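Section 4. Setting up the sorting table

By now you should have the Plerkden table out of its box, legs locked, standing somewhere you won't trip over it. If the legs still wobble, go back to section 3 and do the long bolts again. I had to, twice.

I wrote this part for people who want to play the sorting game at home, with children or with a grandparent, or on their own if they fancy it. The game is simple enough: a few ordinary things on a cloth, and everyone takes turns deciding what belongs with what. Getting the table right makes a surprising difference, so bear with me!

What you need

A table at a comfortable height. The Plerkden is 73 cm and that suits most chairs.
A cloth, pale and fairly plain. Anything with a busy pattern and the small things vanish into it.
Five or six household objects, no two alike.
A folding screen, if you've got one. It keeps eyes off the telly.

Laying the cloth

1. Shake the cloth out and lay it flat. Mine is 145 cm long and I let the fringe hang down on one side only.

2. Smooth it from the middle outwards with the flat of your hand. Loosely woven cloth shifts about, so go gently or you'll drag the threads crooked.

3. Stand the screen behind the table, close up, and open the folds wide enough that it stays put when somebody bumps it.

Caution: a fringe is a lovely thing to pull if you are two years old. With toddlers about, fold it under and clip it, or use a cloth without one.

Choosing the objects

4. Pick one big soft thing first. A teddy is perfect, because everybody has an opinion on where a teddy goes.

5. Add something from the kitchen, something from the desk drawer and something you can eat. I like a sauce bottle, a roll of packing tape and an apple, but please yourself.

6. Finish with a couple of plain shapes, such as a foam cube or a little lid. These are the tricky ones — they don't obviously belong anywhere, and that's where the arguments start.

7. Put the big thing near the middle and gather the rest loosely by it. Don't line them up. A straight row looks finished already and people are shy of touching it.
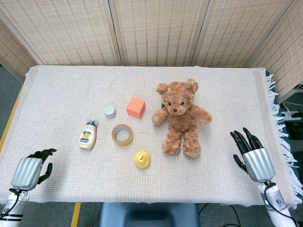 Kerstin Brekke wrote to me that she always lays the bottle down before she starts, as a standing one gets knocked over by the first sleeve that comes past, and that she'd swap the apple for a lemon if the game is going to run all afternoon. I've taken up the first idea. The lemon I'm less sure of — my lot like eating the apple afterwards.

Note: screw caps down hard on anything with sauce in it. Mayonnaise comes out of a loose weave eventually, but you need cold water and 50 minutes of patience.

Starting a round

8. The youngest player goes first and moves two things together. They have to say why. "They're both round" is a fine reason.

9. The next player may add to the pair or start another. Nothing is moved back until everyone has had a go.

10. If you get stuck, take away the teddy and carry on without it.

Putting it away

Eat the fruit or return it to the bowl. The small shapes live in a drawstring bag (the Gavstead one is a good size), and the cloth should be rolled, fringe outwards, so it doesn't crease. Spare clips for the table are part number 516 and the fitting instructions are in section 5.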